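Drallow Tabletop Cups

README, third revision, March

What this is

A set of 1836 still pictures of drinking cups on tabletops, with labels for the kind of cup, the material, and whether it is standing, lying on its side, or upside down. It was put together to test one fairly dull claim: that sorting cups by position is a solved problem. We don't think it is, and the numbers we have seen quoted for it look better than they should.

If you want a large and varied collection of household objects, this isn't it. There are cups, and there are tables.

Why we bothered

The earlier Kuno list, which many of us used for years, has a label called "cup, tipped". When we went back through it, most of the pictures under that label were opaque mugs on white cloth, with the handle in plain view. A handle tells you nearly everything about which way up a mug is. Take it away, make the walls clear, put the thing on a patterned or grained surface, and the job changes. Scores on Kuno were being read as scores on cups in general, and we could find no good reason to read them that way.

So the Drallow set leans toward the awkward cases. That makes it a poor guide to how often people knock cups over at home, and it should not be used to estimate anything of the sort.

What is in it

Four kinds of cup: clear plastic, paper, glazed ceramic, and enamel. Each picture has one main cup. Other objects may appear, and we did not label them. 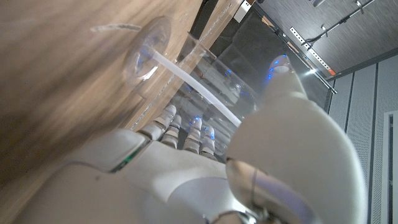
Clear plastic is the group we trust least, and we would ask you to do the same. The two labelers agreed readily on whether a clear cup was lying down, and then disagreed on nearly everything else about it: where the rim ended, how much of the wall was wall and how much was reflection. With the cup on its side on the light brown wood, the near-rim highlights are faint curves, and what shows through the walls is a blur of background mixed with small blue lights. An outline drawn there is partly a guess. We kept both outlines in such cases and did not average them, since an average of two guesses looks more certain than either.

Labels

position: standing, side, inverted, unclear
material: plastic, paper, ceramic, enamel
clear: yes or no
contact: none, near, touching, unclear
rim_visible: yes, partly, no
outline_a, outline_b: one from each labeler

"Near" under contact means something is close enough to the cup that a reasonable person might expect it to be picked up or nudged. This is a weak definition. We tried two stricter ones and both gave worse agreement. If your work depends on the difference between near and touching, check those pictures yourself before you trust the column. In a still picture of a transparent wall, a gap the width of a fingernail can be hard to tell from no gap at all.

"Unclear" is a real answer and you should not drop it. One group using an early copy removed every unclear row and then reported a gain. We would have been surprised if they hadn't.

How the labeling was done

Two labelers worked apart, using the Brostico outline tool, and did not see each other's work until the end. Labeling stopped after 90 minutes in any one sitting. Our own feeling is that quality dropped well before that, mostly on paper cups, which are easy and therefore boring. We have no figures to back this up.

Disagreements on position were settled by a second look. Disagreements on outlines were left alone.

Things we are doubtful about

The tables. Wood turns up far more than it would in a fair sample of homes or offices. A model could learn that wood grain goes with tipped cups and do quite well here without looking at the cup. We rebalanced the held-out part for this, but only by surface color, and color is a crude stand-in.

The word "cup". Some people would call several of the enamel ones mugs, and they may be right. Nyaga, the list we borrowed the material names from, treats the two as different. We merged them, and anyone comparing results across the two lists should expect trouble on that point.

Fill. We do not label whether a cup is full or empty. Early on we tried, and for anything opaque seen from the side it was pure guesswork. For clear cups it could be done some of the time, which seemed worse than not doing it, as the column would have been filled in for one material and blank for the others.

Orientation on the side. A cup lying down can point in any direction, and we record only "side". Several people have asked for an angle. We may add one. We are not convinced that angles read by eye from a tilted view would be worth having, and there is no plan to go back and measure.

Suggested use

Report results by material. A single score over the whole set hides the gap between clear plastic and the rest – and that gap was the point of making it. Please also state what you did with the unclear rows and which outline you used. Papers that say only "the Drallow outline" can't be compared with one another.

Not suited to

Estimating the size or volume of a cup. Judging whether a cup is clean, cracked or safe to drink from. Anything involving stacked cups, which we left out.

Known faults

Rim_visible was filled in before the written rule for "partly" was agreed, and older rows were not redone. Treat "partly" and "no" as one value if you can.

A few ceramic cups with a heavy shine were marked clear: yes in the first revision. We corrected the ones we found.

Outline_b is missing in places. A missing outline is not a vote for outline_a.

Changes

Third revision: corrected shiny ceramics, rebalanced held-out part by surface color, rewrote the note on contact.
Second revision: added both outlines in place of one.
First revision: withdrawn, please don't use it.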